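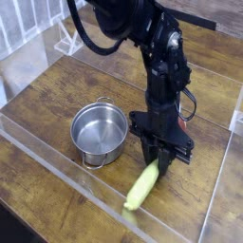

When does the Ashby soup evening move to the new hall?

It moves in April, when the lease of the present room in Brarton Street comes to its end.

The soup evening has been held in Brarton Street for two winters. In this time it has served 1,000 bowls, and 67 households are now on the list to cook or to bring vegetables from their gardens. The present room has one small stove and a sink which drains slowly, and on cold evenings the queue goes out the door and past the bakery.
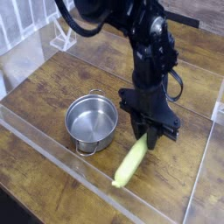

At the wooden table. Photo: Kirsty Lowther

The new place is the former Amov furniture showroom, beside the library. The owner has offered it at a low rent, and the council has approved the change of use. It has a wide entrance without steps, which the older neighbours have asked for many times, and there is parking at the back. The colour of the walls is still under discussion – at the last meeting the yellow and the grey had the same number of votes.
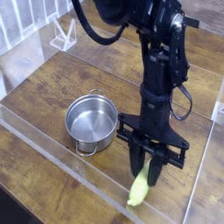 Cooks who want to take part in the first evening are asked to put their name on the sheet at the library. The recipe will be vegetable soup, as usual, and there will be a second soup without onion. The hall will have its own stoves but very little cookware at the beginning, so please bring something to cook in. A round, deep stainless steel pot with two looped handles, like this one, is the right kind. Please write your name on a piece of tape and stick it under the base. 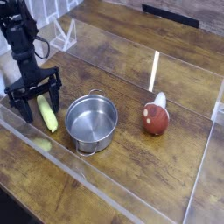
FALTADNESS, 05/01/2019 – A similar evening will also begin in Faltadness this autumn, the organisers have confirmed. Kirsty Lowther, who keeps the list of cooks in Ashby, visited the town to explain how the shopping and the cleaning are shared.

"They have good gardens here and they have a kitchen already," she said. "What they are missing is two people who can stay late and wash up."

The Faltadness group will meet at the school canteen. Bread is still needed, and offers can be left at the school office.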